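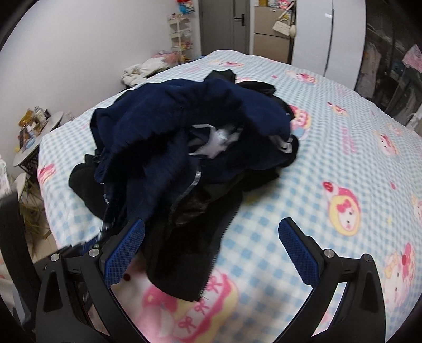
A dark jacket with a navy fleecy lining, turned partly inside out.

How to Wash a Lined Winter Jacket at Home

By Renu Nigam
7 November 2018

Check the care label first. If it says dry clean only, stop there. Most other jackets can go in a machine on a gentle cycle.

What you need
A front-loading washer
Liquid detergent, half the usual amount
3 clean tennis balls
A soft brush

Step 1. Empty every pocket, including the inside ones. Close the zippers and fasten any flaps.

Step 2. Brush off dried mud and lint. Rub a little detergent into the collar and cuffs and leave it for 30 minutes.

Step 3. Turn the jacket inside out and wash it alone. Use cold water and a low spin — 400 rpm is enough if your machine lets you choose. Skip fabric softener. It flattens fleece and can spoil a water-repellent shell.

Step 4. Run a second rinse. Thick linings hold on to soap.

Step 5. Tumble dry on low with the tennis balls, stopping now and then to shake the jacket out. If the label rules out a dryer, lay it flat on a rack and turn it every 8 hours.

Feel the seams and the bottom hem before you put it away. They dry last. Store it on a wide hanger — thin wire ones leave marks in the shoulders.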